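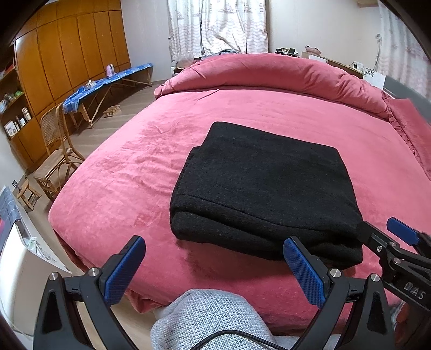
Black wool, folded on the bed.

Storing wool over the summer: cedar or no cedar?

mossy_kettle
Posted 2025-12-18
I pulled my winter stuff out in November and found 12 little holes in my favorite cardigan. Twelve! It spent the whole summer in a plastic tote with a bag of cedar balls I paid good money for (the Plusero ones, if anybody cares). I've been a cedar person my entire life and now I'm kind of mad about it. What are you all doing?

dryer_sheet_dan
Cedar smells nice and that's about it. Mine go in the chest freezer for a week before I pack them, sealed in a bag with the air pushed out. I haven't had a hole since I started.

mossy_kettle
My freezer is full of soup, Dan.

halfpastwool
Gonna disagree with Dan a little. Cedar did fine for my grandmother, but she sanded those blocks every spring and her chest shut tight. Old dry balls in a loose tote won't do much. Did you wash the cardigan before it went in? Moths love a dirty collar.

mossy_kettle
Uh. I wore it "only twice" so no.

halfpastwool
Well there you go :)

tuckerbee60
I use the zip bags from Rollov, the big ones, 40 bucks for the set. Pricey but they've lasted me three moves. I don't hang anything heavy either, the shoulders go all pointy. Fold it and lay it flat, heavy stuff on the bottom.

dryer_sheet_dan
40 dollars for bags?? A clean trash bag and some tape does the same job.

tuckerbee60
I've tried that, and the tape let go in July, so no it doesn't. Also I'm not digging through trash bags to find my scarf.

linty_in_ohio
Has anyone tried those sticky pheromone traps? I put one in the closet to see if I still had a problem and caught four moths the first week, so I guess I do. They only get the males, so it's more of a warning than a fix. Vacuum the baseboards and under the bed too, that helped me more than anything I bought.

mossy_kettle
OK, washing everything this weekend and ordering a trap. Soup may have to get eaten faster. Does anybody know how to darn something this thin without it puckering?

halfpastwool
Split your yarn and use one ply. Go slow and don't pull.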